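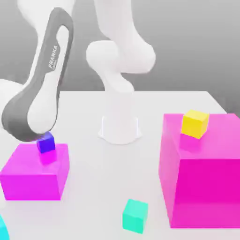 Week 2 is teleoperation, the polite word for making a robot do your chores while you sit somewhere else. You will drive a simulated arm from a hand controller, the arm will record what you did, and later a learning program will try to copy you, bad habits included. The simulator has no opinions and cannot be broken, so it gets the beginners. Its furniture is plain: a white table, two magenta boxes of different sizes, and a few coloured cubes. When the tip of the arm is down over the blue cube on the small box, as it is in this view, most students think the hard part is done. The hard part is the next centimetre.

Two ways to teach

Hand guiding (also called kinesthetic teaching). You take hold of a real arm and push it through the job. It feels natural, and you can sense when something is jammed. The drawbacks are that you are standing in the way of the camera, and that the arm gets used to having a person's strength behind it. We do this in Week 8, after the safety talk.

Remote control. You hold a device, the arm follows. The camera sees only what the robot will see when it works alone, which is a very good thing. What you lose is your sense of touch. You will press too hard. Everybody does, and the log keeps a record of it.

What counts as a demonstration

One demonstration is one full go at the task, from the home pose to the release. The lab software, Prilov, starts recording when you squeeze the trigger and stops when you press the thumb button. If you forget the thumb button you will produce a long and detailed study of an arm doing nothing. Last year's class handed in 1,440 recordings, of which 210 had to be thrown out, many of them for exactly this.

Keep a demonstration if the cube ends up where it was meant to go and stays there. A small wobble on the way is fine, even useful. The learner has to see what a recovery looks like, and a perfect operator never shows it one. This is the only course in the department where mild clumsiness is worth marks.

Discard it if:
the cube was pushed into place instead of carried
you stopped in mid-air to answer your phone
you let go from a height and got lucky

Pauses

Ettore Zanetti, who ran these labs before me, used to say that the robot learns your hesitation better than it learns your skill. He was right, annoyingly. If you hover above the cube while making up your mind, the trained arm will hover too, sometimes for good. Decide before you squeeze the trigger. Do your thinking at home pose.

Viewpoint

From a single camera it is easy to be lined up in one direction and well off in the other. The arm itself also hides a good deal. Switch to the side view before you go down, and do it every time, including the times you are sure.

Before the lab

Read the Fatgate notes on controller mapping, sections on axes and scaling only. Leave scaling at the default for your first session. Turning it up makes you faster in the way that a shopping cart on a hill is faster.

Recordings are due Sunday, in your group's folder, with the rejects in a subfolder of their own. Please don't delete the rejects. We use them in the marking, and one or two usually end up in the final lecture.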